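Looking after a hand gripper: a few workshop tips

The Omurby leaflet says to strip and oil the linkage every 15 hours. I don't believe it. Oil creeps down to the jaws, and then it's on your cloth. I wipe the arms with a dry rag and leave it there.

Check the closing before anything else. Squeeze the handle over something pale and plain and look for daylight between the jaws. 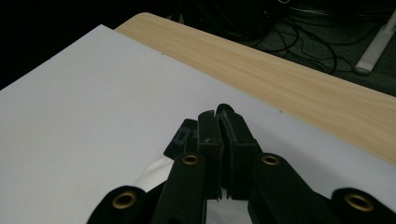 A hair's gap is fine by me. Liudmyla Polishchuk at Heltow shims hers until it vanishes — I tried that once and the jaws bound up.

Next, try it on slippery cloth. Cotton flatters a worn jaw. If satin slides out, clean the faces with a damp cloth and try again before you pay for new ones.
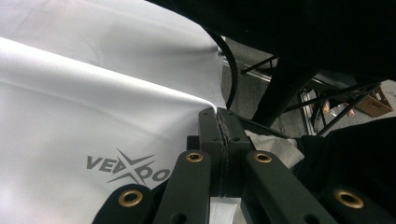 Shiny white fabric held between the tips of the jaws.

Vullness sell a grip spray for this. Save your money.

Toothed jaws need an old toothbrush, as lint packs in near the tip. They are meant to last 3000 closings. Mine were catching threads at 1000, so look at the teeth in good light and ignore the number. 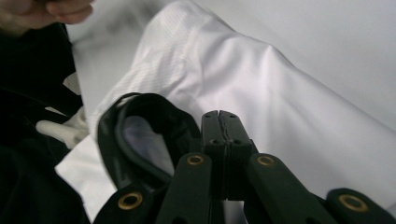

Serrated jaws by a dark, pale-lined fold of cloth.

Leave the brass grommets alone unless one turns under your thumb.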